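Black takeaway cup lids: which straw fits, and does the lid need to come off?

Asked by Ilham Ngau, Sep 4, 2019

I order disposables for a small kiosk in Oltdale. We have just changed from white cups to black ones with a black lid. The lid has a small drinking opening and no cross-cut slot. Some customers still ask for a straw. Our 6 mm straws bind in the opening. Is there a standard diameter, or should I order a second lid? The carton holds 723 lids, an odd count, and I would prefer to use them up.

Answer from Imani Lyimo

Just get the flat lids with the cross. Sip lids are for sipping.

Answer from Manaia Mahuika

No standard that I know of. Opening size varies by mould, even within one supplier's catalogue. Measure the short axis of the opening with calipers and order a straw at least 1 mm under it. A thin cocktail straw clears most sip lids but is slow with anything thick.

Fit the straw with the cup on the bench and the lid already seated. Hold the cup at the side or up near the rim, lightly, as a paper wall ovals under pressure and the lid lifts. Hold the straw in its upper part so the lower end is free to find the opening.

We stock Rudine lids and Betetti straws. I can't speak for Châu.
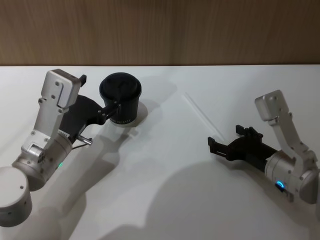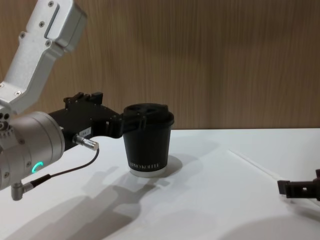
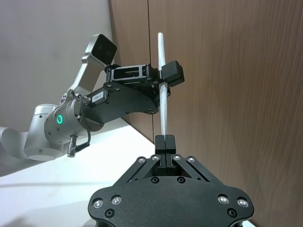 Cup and lid in the first two, thin straw or stick held upright in the third.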